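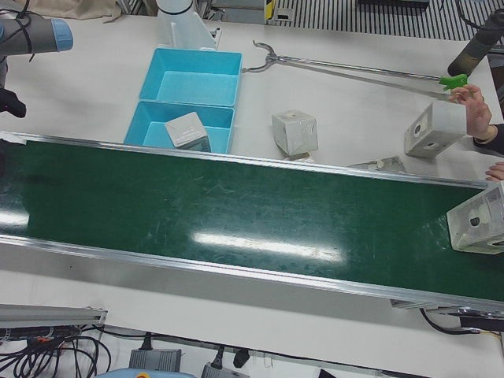

*Green belt with aluminum side rails. Turquoise bins and film-wrapped boxes on the table along the far rail.*

## Cleaning and checking a flat belt between packing runs

Applies to smooth-surface belts on bench-height frames. Allow 29 minutes for a full pass. Scuffs and pale scratches in the top cover are normal wear and need no treatment. Cuts that expose the fabric layer are a different matter; see step 6.

### You will need

- Lint-free cloths
- Neutral detergent, diluted 1:100 in lukewarm water
- Plastic scraper (no metal blades)
- 300 mm steel rule
- Soft nylon brush for the rail grooves
- Flashlight

### Procedure

1. Stop the belt, switch off at the isolator, and lock it. Stopping from the control panel alone is not sufficient.
2. Take everything off the belt. Bins and wrapped goods standing on the table can stay there if they are clear of both rails. Move anything that touches a rail back by a hand's width.
3. Pick out scraps of packing film. Check the gap between the belt edge and each rail with the flashlight, as clear film is hard to see against aluminum. Pull trapped film along the direction of travel. Pulling upward tears it and leaves a strip under the belt.
4. Lift adhesive residue with the plastic scraper held nearly flat. Do not use solvent on a PVC cover.
5. Wipe the exposed section with a damp cloth, working from the far rail to the near rail. Brush out any ridged rail separately, then wipe it. Dry with a second cloth.
6. Look along the surface at a low angle with a light behind it. A reflection that runs straight and unbroken indicates a flat cover. Kinks or breaks in the reflection call for a closer look. Mark cuts with chalk and measure them. Anything longer than 10 mm, or any cut at the belt edge, goes to maintenance.
7. Measure the gap between belt and rail at both ends, on both sides. Left and right readings at the same end should agree within 2 mm.
8. Unlock, restore power, and jog the belt forward to bring up the next section. Stop, lock, and repeat steps 3 to 6 until the whole loop is done.
9. Run empty for two minutes at low speed. Watch for drift toward either rail.

### If the belt drifts

Adjust at the tail roller only, a quarter turn at a time, and let the belt complete several loops before adjusting again. Recheck the gaps in step 7 afterward.

### Record

Enter the gap readings on form 3082 with the date and your initials. Send questions on limits to Kavitha Kartha.

Last revised 22 Mar 2023, H. Poulain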